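Home | Notebook | Parts list | Contact
Filed under: Student builds > Grippers

28 Mar 2021, by the Flundel bench

Card-sorting task again. Tiltov group say they have it "basically solved". I don't believe them yet. Their 17 out of 24 came from runs where the same person held the gripper every time and started from the same spot, so all it shows is that one student has got good at it.

Things I want before this goes in the report:
- a second operator, 10 runs minimum
- cards in the far slots as well. Left end only so far.
- bag left on the table. They keep wanting to move it.

Trotent group want 200 demos before they train anything. Fine, but of what? No written start position, no agreed idea of a drop. Asked for both by next session.

Finger pads: can't see that the new ones grip thin card any better. Swap back and compare. Rinaldi mount still needs its screws checked. 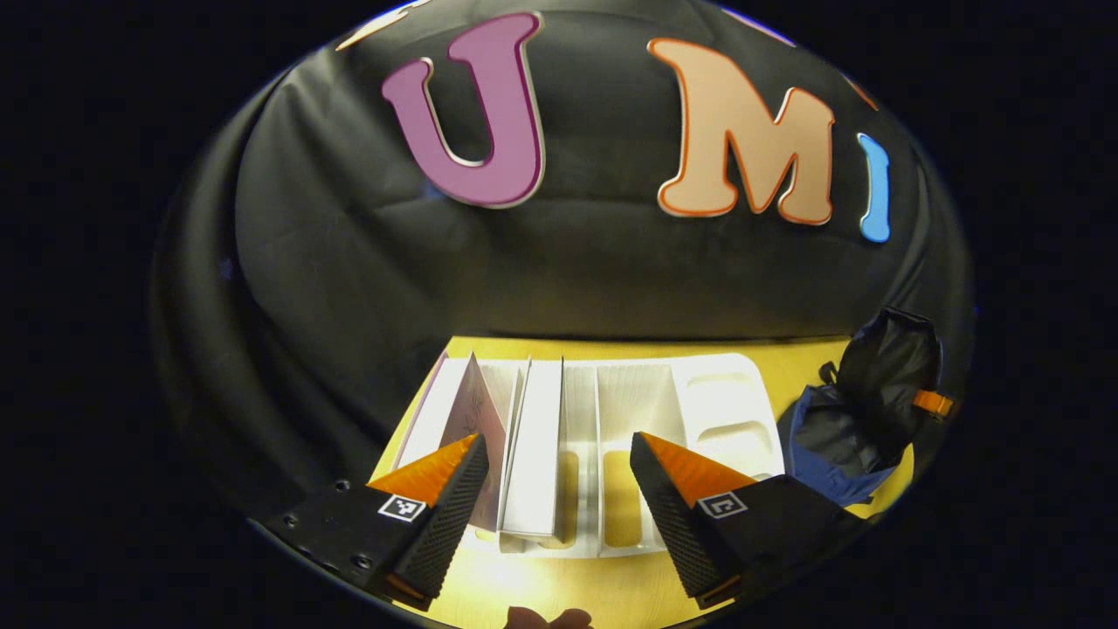

Tray with three in at the left end, fingers open.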